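Tellano Kitchen Bench -- rental and purchase

Home > Equipment > Arms and benches > Kitchen Bench

In stock for rental. Purchase orders ship from April.

So, can a robot arm do your kitchen chores yet? I get this question from pretty much everybody who calls the shop, and my answer is: some of them, slowly, if you set things up right. I'm Afia Kpodo, I look after the bench listings here at Tellano, and I've spent more hours than I want to admit watching arms pick up lids. This page covers what the Kitchen Bench package is, what it does well, what it drops, and what you get in the crate.

Who it's for

Small teams, mostly. Teaching labs, appliance designers, a catering company or two, people who want to try chores in a real kitchen with real cupboards and a real sink. If you want something to clear up after your family while you watch TV, please don't buy this! You'd be standing next to it the whole time with your hand near the stop button, and you'd have washed everything yourself long before it finished the first rack.

What's in the package

One seven-joint arm with a two-finger gripper (you choose the arm at checkout, and we'll match the mount to it)
Stand, base plate and edge clamps
Controller and emergency stop on a long lead
Wikix task software, single seat, one year
Chore kit: lidded containers, mugs, bowls, plates, cutlery, sponges
Setup guide and one video call with Fiifi Atinga, our installer

The counter, the sink and the cupboards are yours. We don't ship kitchens.

What it can do today

We keep a list of 39 kitchen chores and try all of them again whenever the software changes. On the current version I'd call 9 of them dependable, meaning I'd let a customer watch without crossing my fingers first. Picking up a mug by the body, moving an apple from a plate to a bowl, putting a sponge back by the sink, shutting a drawer that's already most of the way in. Things with a bit of friction and a shape the gripper can get around.

Then there's the middle group, which is where most of the interesting work is. Lids live here. A clear lid on a wooden counter is hard for the cameras because they tend to see the wood and miss the plastic, and then the fingers come down a little to one side. Lids with a colored rim go noticeably better. Picking one up is the easy half, too -- laying it flat over the container and pressing down all four sides is another matter, and I'd plan on helping with the last side.

Cutlery is similar. Taking a fork out of a basket by the handle is fine when the handles stand apart. When they lean together you'll usually get two, or none.

What it can't do (yet)

Scrubbing anything with food baked on. Cling wrap, which defeats me as well. Wine glasses, unless you're very relaxed about wine glasses. Loading a full dishwasher without a person rearranging the bottom rack afterward. Wiping a counter does work in the sense that the sponge moves back and forth, but the arm has no real idea whether the counter is clean, and I've seen it pass happily by the same spot of jam for a whole afternoon.

Speed is the other thing. Our best container run (pick up lid, place, press, move to shelf) takes 93 seconds. I can do it in under five, talking on the phone. It gets quicker if you loosen the safety limits, and we'd rather you didn't.

Setting up

You'll need a solid stand position beside the counter, an ordinary wall outlet within reach, and enough clearance that the elbow doesn't meet your upper cabinets. Blinds help a lot! Direct sun on steel and clear plastic makes the cameras miserable, and a cheap set of horizontal blinds did more for our success rate than the last software update. Keep cupboard doors closed near the base. Tie the gripper cable back with a bit of slack at the wrist, then run the arm slowly through its whole reach before you put anything breakable down.

If you're coming from a Plorgate stand, the clamps fit but the base plate doesn't, so order the adapter. 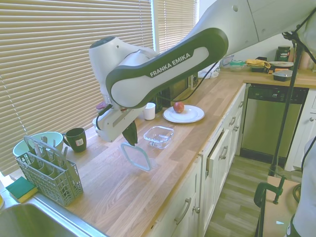
Container lid task on a butcher-block counter, Franka Emika arm.

From people who've rented it

"We had it for a term. My students learned more from the bad grasps than the good ones, and they got through a shocking number of plastic boxes. Would rent again, would ask for more lids." -- Hauwa Omoregie

"Good kit, clear guide. I was hoping for faster. Took us two days to get the camera position right and after that it behaved itself." -- Jabari Lukumay

Questions we get a lot

Can I use my own dishes? Sure. Plain, matte and fairly light is the friendliest combination. Leave anything with a very thin rim for later.

Does it need a person there? Yes, always. The rental agreement says so and so do I.

Is it safe around water? The arm isn't sealed. Reaching over a sink is OK, reaching into a full one isn't. We sell a sleeve for splashes, made by Figueiredo, and it's listed under Accessories.

Will it get better during my rental? A bit. Updates are included, and if one of your chores moves up our list I'll email you (I get excited about these things, sorry in advance).

Rental terms

Minimum rental is 7 days, and the clock starts when the crate arrives -- shipping time is on us. A refundable deposit applies. Worn finger pads are covered, and so are scratched containers. Bent fingers aren't. For longer rentals, or to buy the bench outright, ask for Fuseini Korletey when you call and tell him which chores you're after, as that decides which gripper pads go in the box.

Related items: Splash sleeve | Spare finger pads, soft | Chore kit refill | Base plate adapter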